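Brostcombe Yogurt Starter: Frequently Asked Questions
Updated November 22, 2019

What is in a sachet?
Freeze-dried live cultures and milk powder. One sachet sets 3 litres of milk. Part sachets give uneven results and are not recommended.

Which milk can I use?
Any pasteurised cow's or goat's milk. UHT works without preheating. Lactose-free milk sets, but tastes sweeter. Coconut and oat drinks will not set with this culture.

What temperature should the milk be when I add the culture?
Below 45 °C. Higher temperatures kill part of the culture and the batch stays runny. Sprinkle the powder over the surface, wait 3 minutes, then whisk.

How long is the incubation?
Eight hours in a yogurt maker such as the Tronar. In a wrapped jar or an oven with only the light on, allow up to twelve. Do not stir or move the jars during this time.

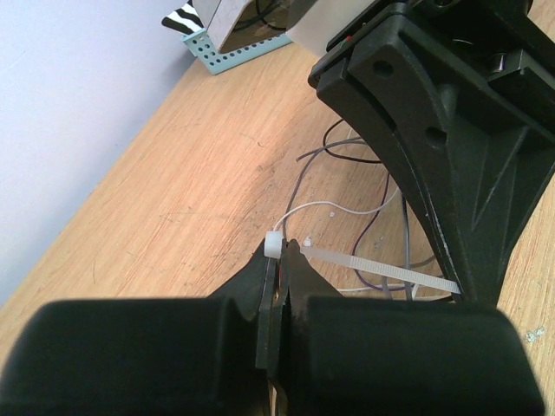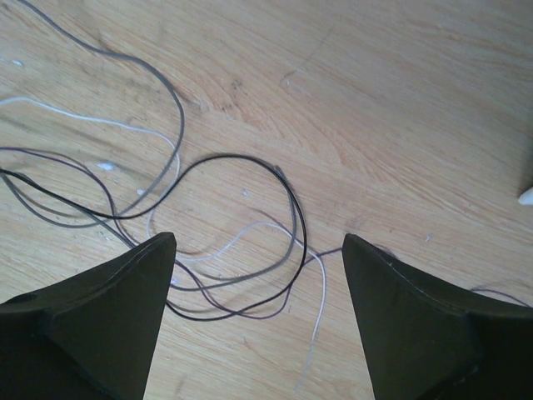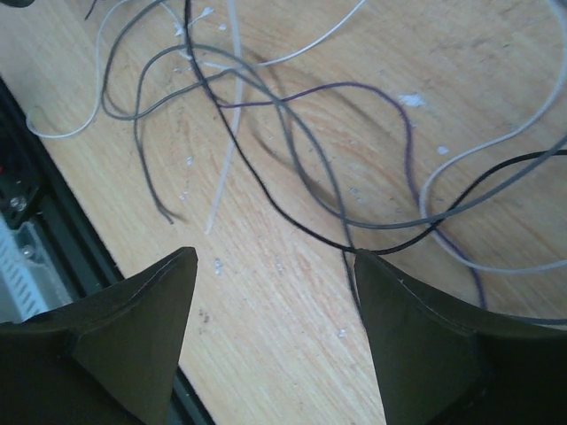 My yogurt is grainy. What went wrong?
One customer wrote that every batch made on the stovetop came out grainy until the burner was turned down and the milk took 35 minutes to reach 85 °C, after which the texture was smooth. We agree with this approach. Fast heating is the usual cause, followed by incubation above 46 °C.

Can I reuse yogurt from the last batch?
Yes. Reserve 60 mL per litre of milk and use it within a week. Acidity increases with each generation, so open a new sachet when the flavour becomes sharp.

Why is there liquid on top?
It is whey. Stir it in, or strain the yogurt through muslin for a thicker result. Strained whey can replace water in bread dough or be added to smoothies.

How should sachets be stored?
In the freezer, unopened, until the date on the back. They tolerate a few days at room temperature in the mail.

What is the difference between the Brostcombe and Jelínek cultures?
Jelínek is a kefir culture. It ferments at room temperature and gives a pourable drink. The two should not be mixed in one jar.

Where is the batch number?
On the back seal, below the date. Sachets from batch 116 carry the old instructions; please follow the temperatures on this page.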